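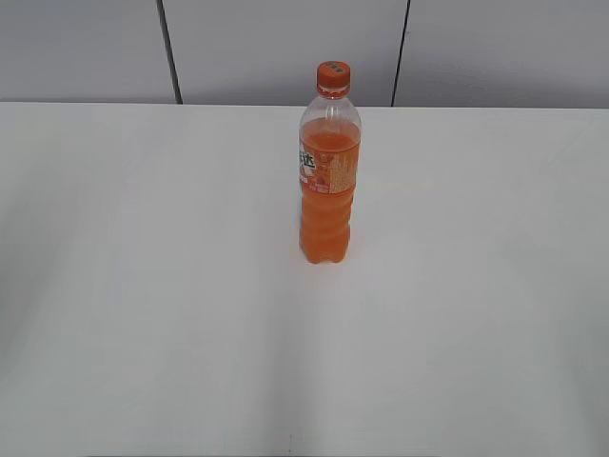 Opening and Resealing a Plastic Soda Bottle Without Foaming or Leaks

By Rodica Avram
October

This procedure covers carbonated drinks in clear plastic bottles with a one-piece screw cap and a tamper-evident band. It applies to bottles of 600 ml and smaller. Larger bottles open the same way but need two hands on the body, and the wider base changes the grip. Glass bottles and cans are outside its scope.

Before you start

Use a flat, level surface with a clear margin on all sides. A hard tabletop is better than a tray or a cloth, both of which let the base rock. Set the bottle away from the edge. Most soda bottles of this size have a petaloid base, meaning a ring of rounded lobes molded into the bottom. All the lobes should touch the table. If the bottle leans or turns on one lobe, move it until it stands firmly.

Check three things:

Cap and band. On a sealed bottle the band is joined to the cap by small bridges. If the bridges are broken, the bottle has been opened before.

Fill line. There should be an air gap above the liquid. It gives the foam somewhere to go when the pressure drops. Bottles filled nearly to the top need a slower release.

Body. Press the sides lightly with a thumb. A sealed bottle at normal pressure feels firm. A soft bottle has lost gas.

If the bottle has been carried or dropped, let it stand upright for 7 minutes. Chilling also helps, as cold liquid holds more gas in solution. Do not tap the sides hard or roll the bottle.

Gripping the bottle

Hold the body below the label, on the grooved section. The grooves stiffen the wall there and give the fingers something to bear against. The label itself is a poor place to hold. It is smooth, and on some bottles it slides a little when the body is twisted.

Use enough force to stop rotation and no more. Squeezing a full bottle raises the liquid into the neck, and when the seal breaks it will come out over the cap. Lucian Costache, who edits these pages with me, wraps a rubber band twice around the lower body for readers with a weak grip. It works well and leaves no residue.

Breaking the seal

1. Place the other hand over the cap with the thumb and first two fingers on the ribs.

2. Turn counterclockwise slowly until the bridges on the band crack. Stop turning.

3. Listen for the hiss. Most caps have vertical breaks in the thread that let gas out before the cap is free.

4. Watch the liquid. If foam climbs toward the neck, turn the cap clockwise until the hiss stops. Wait for the foam to settle, then go back to step 2.

5. When the hiss has died away, continue turning until the cap lifts off. 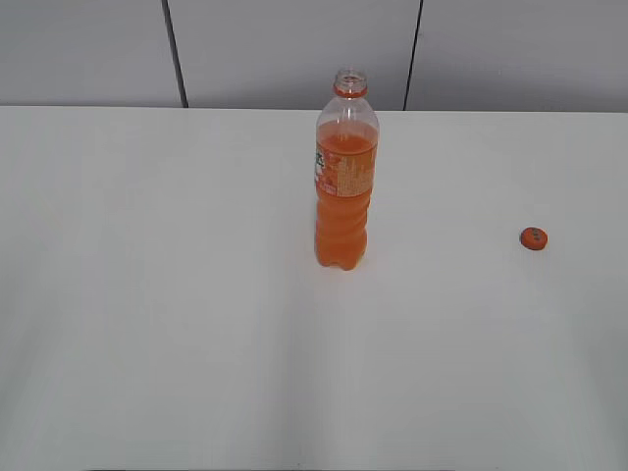
The band stays on the neck and can be left in place. It plays no part in the reseal. Cutting it off with a knife is a common cause of scratched necks and cut fingers.

Place the cap within reach but well clear of the bottle, so that a hand going for one does not knock the other. Put it down with the open side up if you intend to reseal. The liner inside the cap is the sealing surface, and crumbs or grit on it will cause a slow leak.

Pouring

Tilt the glass and pour down its side. Keep the neck partly open to air so the flow stays even. A bottle tipped too steeply will gulp, and each gulp drives gas out of the remaining liquid. Return the bottle to upright between glasses.

Wipe the threads with a clean paper towel after the last pour. Sugar that dries on the threads makes the cap bind before it is fully down, and a binding cap feels tight when it is not.

Resealing

Set the cap squarely on the neck. Turn it counterclockwise until you feel it drop slightly, then turn clockwise. The drop indicates that the two thread starts have passed each other, and it prevents cross-threading. A cross-threaded cap sits visibly higher on one side.

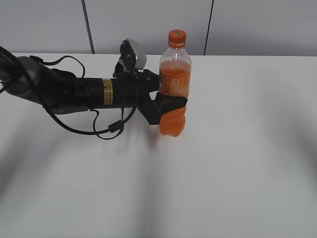
Tighten until the cap stops, then add a small further turn. Hold the body on the lower section again while doing this. Do not squeeze the air out of the bottle first. The collapsed walls try to spring back and pull gas out of the drink, so the soda goes flat sooner.

To test the seal, wait 3 minutes and press the side of the bottle. It should feel firmer than it did right after closing. For a second test, hold the bottle upside down over a sink for a few seconds and look for drops at the band.

Storage

Keep resealed bottles upright and cold. A bottle laid on its side exposes more liquid surface to the gas space and wets the liner with syrup. Drink within a few days, or sooner if the bottle is less than half full.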